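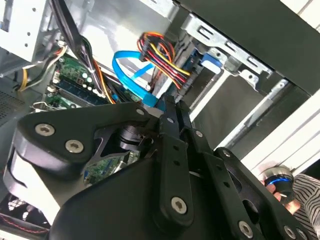 Tonantzin Lozano wrote at the bottom of last week's sheet that her toner stings, so it must be working. Hold that thought through Session 4, because half the room believes it and the other half sells it.

Session 4: Toners and other expensive water

What a toner was for. Old bar soaps left the skin alkaline and filmy. A toner took off the film and nudged the pH back down. Modern cleansers rinse fairly clean, so the job mostly vanished. The product did not.

Three families you will meet on the shelf:

Astringents. Usually high in alcohol. Skin feels tight and matte for an hour, then often dry. Stinging means irritation. (Tonantzin, we'll talk.)

Hydrating toners. Water, glycerin, perhaps some hyaluronic acid. Pleasant under moisturizer. Nobody's life has been altered by one.

Exfoliating toners. Glycolic, lactic or salicylic acid. These do something, including to people who use them twice a day on top of a scrub. Start with two evenings a week, and wear sunscreen in the morning.

Reading the label. Ingredients run from most to least until you get down to 1 percent, after which the maker may list them in any order it likes. Rose extract listed after the preservative is there for the front of the bottle.

Bench exercise. Take the Hania and the Skiltholm from the tray, both 200 ml. Cover the fronts and sort them into a family using only the back. Then smell them and notice how badly you want to change your answer.

For next time: bring one toner from home and its ingredient list. Patch test inside the forearm first. Read the Ochoa handout on acids, pages 60 to 64, skipping the quiz, which has a wrong key.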